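Linen drive, hall laundry and the holiday supper

Quick one this month, sorry, I'm typing between loads. Most of this is about linens. If you only want the supper info skip to the end.

So. The linen closet at Perron. Anyone who has opened it lately knows. Door won't shut, sheets falling out the top, and half of what's in there can't be lent to anybody. We lend bedding and kitchen cloths to families who've just moved to Statden, that's been going since before my time, and it only works if what goes out is decent. Right now a lot of it isn't. Stains, elastic gone, singles that used to be part of a set.

Rosalinda Cruzado and I spent a whole evening pulling everything off the shelves. Almost 80 pieces went straight to the rag pile. More than I expected. Some very nice old pillowcases survived though, embroidered ones, whoever gave those, thank you, they are lovely and somebody will be glad of them.

Cloths are the worst of it. People take them home, they get used for who knows what, they come back gray or not at all. Going forward cloths are a gift. Take them, keep them. We'll just keep restocking. Garnet Melnyk's idea and a good one, saves so much chasing.

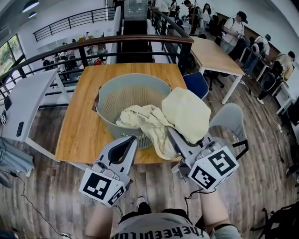 Yellow cloths and the gray basket.

What we need, in order of how badly:

Twin fitted sheets, any color. Deep ones especially
Dish cloths and tea towels, cotton please
Bath towels, used is fine if they still dry a person
Pillow protectors with zippers that zip
One good queen comforter, for a family coming in late December

What we don't need: pillows (can't wash them properly), curtains, anything electric, bath mats with the rubber coming off. Last time someone left a shower curtain with the rings still on it. Please no.

Wash before you bring it. No scented stuff, no dryer sheets, we have had little ones with bad skin and it's just easier if nothing smells of anything. Fold it if you can. Tie sets together with string or a strip of old fabric, not tape, tape leaves a mark that never comes out. Write the size on a scrap of paper and tuck it in the knot.

Drop off is the side door at Perron, the one by the bike rack. Tihomir Ionescu has a key and lives close, so if it's locked ring the bell and give him a minute. Do not leave bags on the step. It rained on the last lot and we had to do the whole thing over.

About the washer. Yes it's making the noise again. Garnet looked, says it's the bearing, says it will go for a while yet if we don't overfill it. So don't overfill it!! Half loads for towels. A replacement is 900 dollars delivered from Clonilness Appliance and we do not have that, not this year, unless the supper does much better than last time. The dryer is fine. Clean the lint screen please, every load, I found it packed solid again and that is how fires happen.
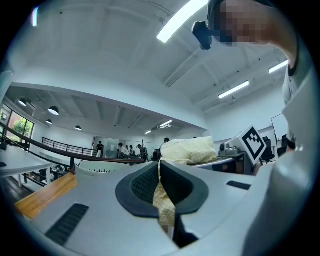 Also on the subject of care. I get asked how to bring back cloths that have gone stiff. My mother's way: hot wash, half the detergent you think you need, cup of plain white vinegar in the rinse, hang outside if there's any wind at all. Never fabric softener on anything meant to dry dishes, it coats the cotton and then you're just pushing water around the plate. Old grease marks, rub with dish soap and leave it overnight before you wash. Doesn't always work. If it hasn't shifted after two tries, rag pile, no guilt.

Kirsten Friesen is cutting up the rag pile for the bike workshop over on Brurnovlow Road, they'll take as much as we can give them. She could use another pair of good sissors if you have some to lend. Lend, she will give them back.

Mending night is still happening. Bring whatever, hems, buttons, a torn duvet cover. Jocelyn Penner has the machine set up in the back room and will do straight seams for you while you wait but NOT jeans, she broke two needles on jeans. There's tea. Bring your own mug, we are down to 6 and one has a chip.

Supper now. December 13, 2021, doors at half past five, food when it's hot. Soup, buns, squares. Pay what you can at the door, kids free. Tell Jocelyn by phone if you're bringing a dish and say what is in it, nuts especially, last year we had 11 pans of the same potato thing and not one vegetable, which I ate happily but still.

If you have linens to give you can bring them to the supper too, put them under the coat rack and I will take them through afterwards. Label your casserole dish. I still have a blue one with a glass lid here from the fall, it's on top of the fridge, come and get it pleaes.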